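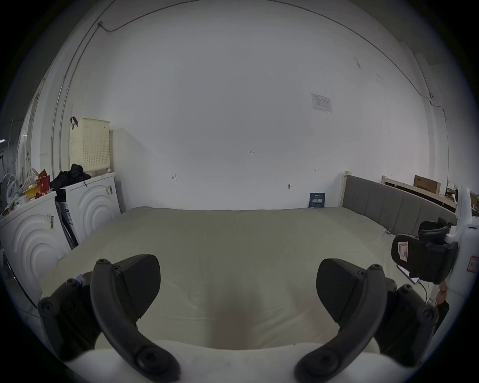
About us

Jinness is a small guest house in Bumton with 25 beds. We started in one flat above the Lobo bakery, and now we have also the rooms in Zusow Street. Our guests are mostly people who come to work for a month or longer, so we think about simple things: a large bed, a soft headboard, a washing machine close by. Sheets are changed every week and the mattress covers are washed by ourselves. The office is open until eight in the evening. Please ring the bell twice.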